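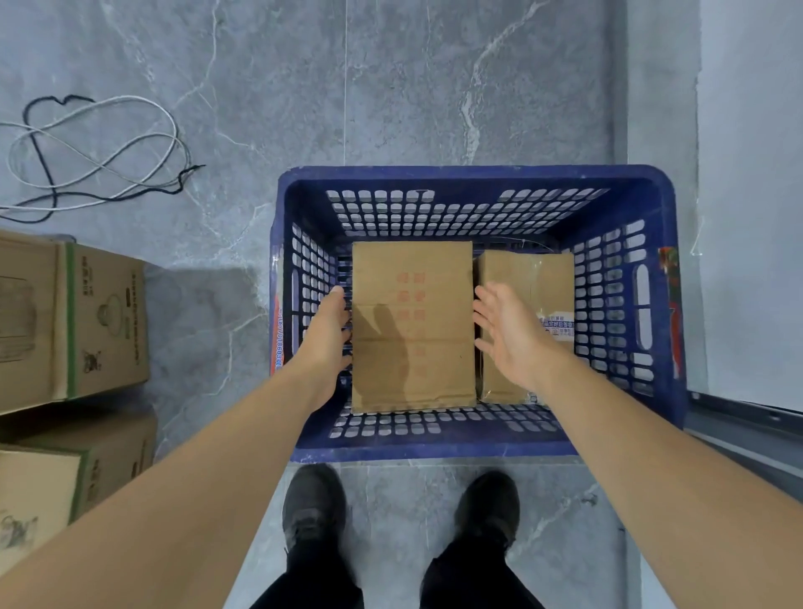
Loading the crates is the bit I get asked about most, so I've given it a section of its own. If you've bought the Vinlow shelving you'll most likely be filling it from crates, and how you pack them makes a big difference to how your back feels at teatime! I like deep ones with holes punched through the sides, like the blue one I've got on the floor by my feet, as you can see what's in them once they're up on a shelf. Two cardboard boxes side by side is plenty for a crate that size. Leave a bit of space front and back so you can get your hands down the sides of a box without skinning your knuckles.

Packing a crate

1. Put the crate on the floor, right in front of your toes. I used to pack mine up on the bench and then had to heave it down again, which was daft.

2. Stand the bigger box in first and the smaller one next to it. Snug is good. If they lean, wedge a folded bit of card between them.

3. Go over any old tape before you lift a box by its flaps. Parcels that have come a long way can let go at the bottom (I lost a whole box of Zodau hooks down the back of the boiler like that, and I'm still finding them).

4. Cross out old stickers on the crate. Second-hand crates come with all sorts stuck to them, and a number left over from someone else's warehouse will have you hunting through your list for ages. I write my own on masking tape and put it on the short end.

5. Lift by the hand slots, one each side, knees bent. Never by the rim with your fingertips.

Note: I keep each crate under 9 kg. The shelf will take a good deal more than that, I just can't be doing with it.

Getting the shelving ready

Before anything goes up, check the unit over while it's still bare. It's so much easier than doing it with crates in the way, and I say that as someone who has unloaded 24 of them to get at one wonky beam. Mine runs along a plain white wall, which I'd recommend if you've got one, as you can sight along the beams against it and spot a slope straight away.

6. Start at the uprights. Every beam end should be pushed right down into its slots. Give it a thump with the heel of your hand, then try to lift it. If it moves, it wasn't home.

7. Check that both ends of a beam are in slots at the same height. Count up from the floor on each post. I know it sounds obvious, but the slots all look the same after a while and I've been one out more than once.

8. Run your hands along the lower beam, palms up, and feel underneath for burrs. Take any off with a bit of emery paper.

Caution: wear gloves for step 8 if your unit is fresh out of the packet. The cut ends of steel can be properly sharp.

9. Press down on the decking in the middle of each shelf. A little give is fine. If it rocks, lift it out and sit it back in.
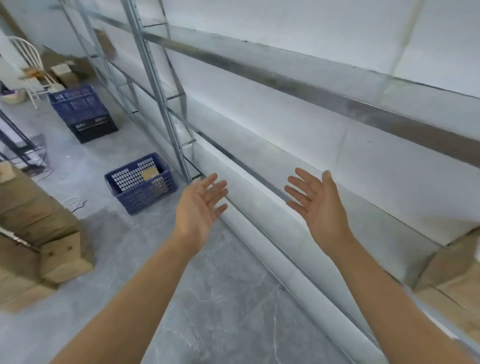

Putting the crates up

10. Fill the bottom shelf first, all the way along, before you touch the one above it. An empty bottom and a full top is how units end up coming over.

11. Leave 100 mm between crates. You'll want it when you come to pull one out in a hurry.

12. Slide each crate back until it's fully on the decking, with your label facing out.

13. Once the bottom shelf is full, go back and do the thump test from step 6 on every beam again. Things settle under weight.

Note: the Chambi clip-on dividers do fit, but only on the 2 widest shelves. The Vestdale ones don't, whatever the packet says, and I've a drawer full of them if anyone wants some.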